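Sunday, after lunch

I have been reading the Ekden folding method again, and I still don't believe it. The claim is that any cloth in the house can be brought down to a rectangle that stands up on its own edge like a book. I have tried it on pillowcases. They stand for as long as it takes me to reach for the next one, and then they lie down. The booklet is firm that this means I pressed too lightly. I pressed with my whole forearm.

Still, the bed had turned into a storage shelf over the last two weeks and something had to be done before I could sleep in it without moving half of it to the chair. I put the kettle on, didn't drink the tea, and started.

First discovery: I own far more red than I thought. I don't remember choosing red. Some of it came from my aunt, some of it I must have bought in that Fuentealba sale when everything was 418 and I convinced myself that was cheap. Was it? The gold piece has never been out of the room. I kept it anyway, so that is what my discipline is worth.

The booklet says to do the flat work in the middle of the bed and push everything undecided to the far side. Fine. The undecided side won by a wide margin. 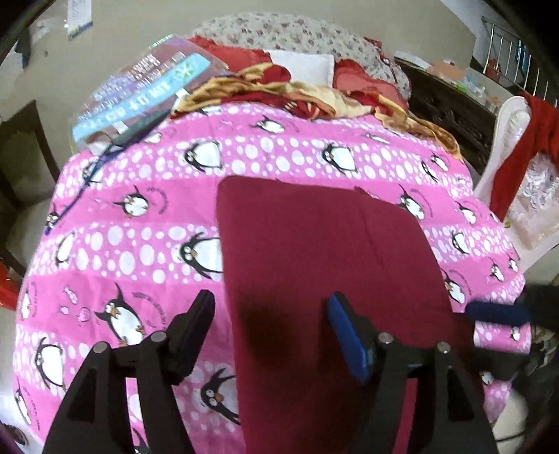

Four o'clock, the maroon cloth

I did this one by the book, to be fair to the book. Lay it flat, smooth from the center out, fold the long sides in, wait, fold again. What the waiting is for, I can't say. I waited. I looked at the penguins on the sheet, which I bought as a joke and now rather like, although pink was supposed to be a calming color and I have never once been calmed by it.

The result was a rectangle. I could have had a rectangle in a quarter of the time by doing what my mother did, which was fold it in half until it looked small enough. I tried hers second, for comparison, and put the two results out of my mind because I could not see a difference worth writing down.

I also don't trust the plastic bags. Jistis says to keep the packaging and store the spare linen in it, as it keeps off dust. Maybe. Every bag I have saved has split along the side by July.

Six, or a bit after

The white cushion has no place. It has never had a place. It goes on the bed in the morning and on the floor at night, and I suspect this is true of every cushion ever sold.

Moved the calmer half of the pile to the cabinet and then moved it back, as the top there is already taken up with papers I am also not dealing with. The red cloth on the white chair can stay on the white chair. Tomorrow I'll look up whether Ekden gives refunds on the booklet. I doubt it.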